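Sterden handover tracker: pretty dashboard, thin paperwork

Sterden promises to get a terminal fit-out from last defect to occupancy permit without the usual colour-coded spreadsheet. I'm not convinced. We ran it for seven weeks on a regional airport job, loading 546 open items, and 16 of them lost their sign-off history when a subcontractor changed email address. Support called this "expected behaviour". Bartosz Czerwiński, our site lead, went back to his clipboard by October.

Search is quick and the floor plans load well on a tablet. But the "100 per cent complete" badge only means every box has been ticked, and no certifier I've dealt with would accept it. The licence isn't cheap either. Ask for a trial, and export everything weekly.

Review by Jasmina Kneževič

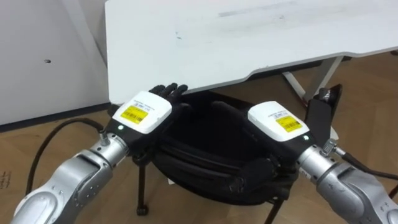
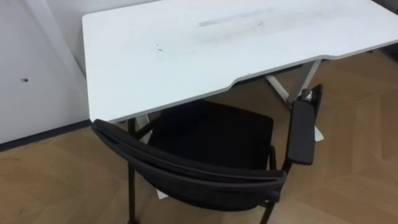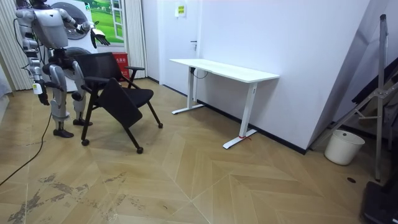

White desk, second photo; mesh-backed office chair, third.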